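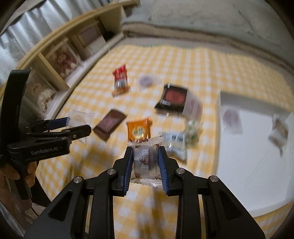

格罗夫利（Grovley）工作室 小食包装组
记录：本人，包装打样兼零食柜管理

2025年7月7日，星期一

上午把零食摊到黄白格子桌布上重新分类。这块桌布我一直挺喜欢，铺上去心情都好一点，就是浅色小包装放上面容易看漏，透明袋尤其严重，下次想换块纯色的对比一下。

先说分法。原来是按口味分，大家拿着方便，可我们做的是混装礼盒，口味分完了装盒还得再挑一遍，白忙！所以今天改成按包装形状来：拧口、压边的小糖归一类，透明小袋装单颗的归一类，扁的长条（比如那条棕色巧克力）单独放，带硬盒的靠边。橙色那包上面有个圆圆的金色标志，红色那包也很跳，这两种我打算放礼盒最上层，打开第一眼就热闹。

印棕色小卡通的那种糖我私心想多放几颗，袋子透明，图案又可爱，小朋友肯定先抓它。问题是两头的压边会翘，塞在角落里容易顶到盖子，得横着放。紫褐色的那几种透明小包颜色太接近，混在一起分不清谁是谁，先各自装自封袋，袋口贴标签，标签用铅笔写就行，反正还要改。

盒子的事：Werkau 的样盒编号2367，内衬克重还没定。Böttcher 那边报了两档起订量，1000个和1125个，单价差得不多，我倾向多订的那档，8月补货就不用再跑一次流程。不过运费没含在里面，要再问。

另外 Clesside 的隔板试了2种折法，第一种太紧，长条的放进去会弓起来；第二种松一点，但小糖会往一边滑。可能要在中间加一道矮隔，先用卡纸剪一个凑合试，纸样夹在本子后面了，谁要用自己拿，用完夹回来。

还没弄的：
保质期没抄，明天抄，短的挪到外侧。
易碎的饼干类要不要垫纸，问一下收货的同事。
桌上的东西先别收，下午我还要接着排上层的样子。想吃的去柜子里拿，柜子第二层都是可以吃的，桌上的拜托别动～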